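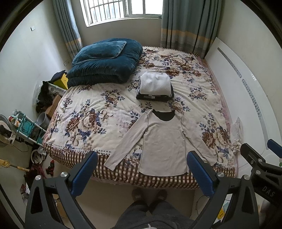
Fault report: left finger closes late on garment tasks
Posted by blamgan_ops – Merley Site Support

This thread is opened to record a recurring fault in the Brollgate folding program. On 23 of 200 garment cycles last month, the left finger closed after the lift command had already been issued, and the item was raised by one side only. Long-sleeved tops are the most affected category. When a top is laid flat with the sleeves angled down and one cuff resting on the patterned border of a blanket, the late finger is liable to take the blanket as well as the cuff. Sites are asked to report similar events under reference 2716.

Reply from manurung_qa
We have reviewed the logs and do not agree that this is a timing fault. The left joint screws had loosened on both units returned to us. Please confirm that they were checked before each session.

Reply from blamgan_ops
They were checked and signed for. The delay was present on the first cycle after tightening.

Reply from tessera9
Our site had the same result with thick bedding. On a bare table the fault did not appear in 30 cycles. I would look at the pad pressure reading before the screws or the timing.

Reply from manurung_qa
A bare table is not a fair comparison – the load on the finger is different. Our position on the screws stands until we see further logs.

Reply from Benjie Lagman, Brekside Safety Office
Until the cause is agreed, powered closing is suspended for all work on beds and other soft surfaces. Operators must keep their free hand clear of the pads and use the stop control if fabric is caught. Logs should be sent to this office by the end of December.

Reply from tessera9
Does the suspension cover towels on a padded bench?

Reply from Benjie Lagman, Brekside Safety Office
Yes, it does.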